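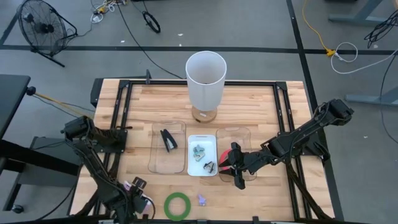

4.2 The open day at Sulitz

The third part of the study took place during the public open day at the Sulitz site, on 2019-11-28. The site holds an open day each year, and visitors move through it in groups with a guide. Our demonstration was one stop on the tour. We were given a space on the ground floor, and the organizers asked that each group spend no longer at our stop than at the others. This limited what we could show, and it also meant that most visitors saw the arms for the length of a single task cycle.

The task was the same desk sorting task used in the laboratory sessions (Section 3.1). Small office items are placed on a table in front of the trays, and the two arms sort them by kind. We chose it for the open day because visitors know the objects and need no introduction to judge whether one has gone to the right place. An earlier plan to show the cable routing task was dropped after a trial run in August, when several members of staff from Stidex watched a full cycle and could not say afterward what the arms had been trying to do.

Figure 2 shows the workstation. The arms are mounted at the left and right sides of the wooden table, with the three trays side by side between them. The stapler is in the left tray and the staple removers are in the white middle tray. The gripper of the right arm is over the right tray, where it covers most of a red round object. The table lamp behind the trays was not part of the sorting task. Its position was recorded in the laboratory sessions and we kept it for the open day, so that the background would match the one the system had been trained on.

Colm Ó Conaill ran the software and Bernadette Besson spoke to the visitors. Jérémie Poulain stayed within reach of the stop button throughout. We had considered using a recorded commentary, as Perrin had done with its own exhibit the year before, but decided against it. In the pilot sessions people asked questions as soon as an arm moved, and a recording would have talked over them. Bernadette worked from a one-page outline. She explained which items belonged in which tray, said that the arms were choosing their own movements and that no one was steering them, and then let the cycle run without speaking. Questions were taken at the end.

Visitors received a paper form at the exit of the building. We printed 800 forms and 783 were handed out. The form was short and could be filled in while standing. It asked the visitor to say in a sentence what the arms had been doing, to rate how confident they would feel working at the same table, and to write down anything that had surprised them. Forms were collected in a box by the door. We did not ask for names or ages, and children were given a form if they wanted one.

Two kinds of event interrupted the demonstration. The first was a failed grasp, in which a gripper closed without holding the item. The system was set to try again without any help, up to a fixed limit, after which Colm moved the arm back to its starting position and began a new cycle. The second was a pause caused by the staff. Jérémie stopped the arms whenever a visitor leaned over the barrier, and they were started again once the visitor had stepped back. Both kinds were logged by hand on a sheet that listed the group and the time. The log does not record how close the visitor came, and we regret this, as several of the written comments refer to these stops.

The comments on failed grasps were different from what we had expected. In the laboratory sessions, participants who saw a failure tended to give lower confidence ratings afterward. At Sulitz, many of the visitors who mentioned a failure did so with some sympathy, and a number of them wrote that the second try was the part they remembered best. We can't separate this from the effect of being in a group. When a gripper missed an item, people often laughed or called out, and the mood of a group may have carried over into the forms its members filled in later.

The written descriptions of the task were coded by Joonas Suominen and Didier Jacquet, working separately. A description was marked as correct if it said that items were being sorted or put into trays by kind. Descriptions that mentioned only picking things up were marked as partly correct. The coders disagreed most often over answers that used the word "tidying." These were discussed one at a time and settled by agreement — the rule they arrived at is given in the appendix, along with the coding sheet.

There are limits to what the open day can tell us. Visitors chose to come, and many worked in related trades. The guides also varied in how they introduced our stop. One guide told her groups in advance that the arms would make mistakes, and we learned of this only when she mentioned it at lunch. We asked her to continue as she had begun, and marked her groups in the log. Their forms are kept in the main analysis and are also reported separately in Section 5.

The software on the day was the Folico release used in the last laboratory session, with no changes to the grasping model. Arm speed was lowered at the request of the site safety officer. Cycle times from the open day should therefore not be compared directly with those in Section 3.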